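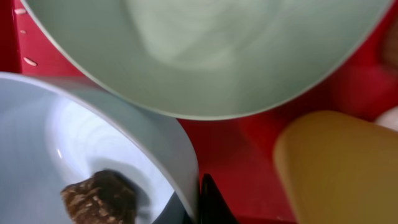

ok so a few of you asked what happened with the move to Wesia. thread, typing on the bus so bear with me

short version: we're in. boxes everywhere. no internet till Monday. landlord is Erhan Çetinkaya, lives downstairs, plays the radio through the floor starting 6 am

rent is 906 a month which for two rooms and a balcony I will not complain about. deposit was 2000 and that hurt. still hurts

building went up in 1878 according to the plate by the door. the stairs feel like it. every step worn down in the middle, and the third landing tilts so if you put a box down it slides. ask me how many times

movers were Bendex. they were fine? showed up early, left early, wrote KITCHEN on everything incl. the box with my winter coats and the printer. one lamp didn't make it. I never liked the lamp

the couch would not go round the second landing. we tried it on its end, we tried it legs off, we tried it with Yavuz Canpolat from the hardware store pushing from below and yelling. it's in Yavuz's garage now. so no couch

sitting on a rolled up rug in the evenings. kind of ok with it

the neighborhood: bakery on the corner, Saraç, opens before anything else on the street. get the sesame rings. don't get the coffee. laundromat two doors up takes coins only and the change machine has a handwritten sign on it that just says NO

the tram people keep asking about — yes it stops right outside, yes you hear it, first one is before the radio. by day four I was sleeping thru it. the radio I am not sleeping through 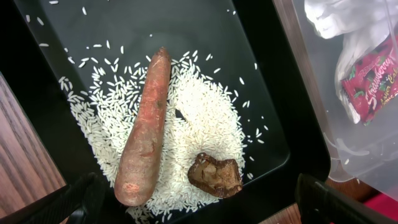 heating. so there's one boiler for the whole building and Erhan decides when it's on. in April it is apparently off. doesn't matter that it's freezing at night, it's April. I asked, he said wear a sweater, then ten minutes later he came up and gave me a sweater

it's a good sweater

paperwork part for anyone doing this soon: register your address FIRST. before the bank, before the electric company, before anything. I did the bank first and had to go back twice. the office is on the Zukham side of the river, second floor, take a ticket from the machine on the LEFT. the one on the right is for parking and you'll sit there an hour watching the wrong numbers go by

bring the lease, a copy of the lease, and your passport. they'll want a copy of that too. there's a copy place downstairs and they know exactly why you're there, prices to match

electric got switched over in a day. water is in the rent. gas I still don't understand, there's a meter in the hallway with the last guy's name taped on it and the gas people keep telling me he needs to call. he moved to the coast. he's not calling

things I wish I'd packed in the bag and not the boxes: scissors, toilet paper, phone charger, a lightbulb, any towel at all. dried off with a tshirt the first two days

things I packed in the bag for some reason: three belts

also measure your doors. I measured the rooms, drew the whole floor plan on graph paper with little cutouts of the furniture, was very proud of it. never measured the stairs

somebody asked about the balcony. faces the yard, gets sun from lunch till maybe four, there's a fig tree down there that belongs to the next building and leans over to our side. Erhan says whatever falls on our side is ours. the next building does not agree and this has been going on for years

pigeons have opinions about the balcony too. need to sort out a net or somthing

ok my stop. if anyone in Wesia has a small couch, and I mean SMALL, comes apart, fits round a corner — message me. can pick up any evening this week, Yavuz has a van

also still looking for the box with the forks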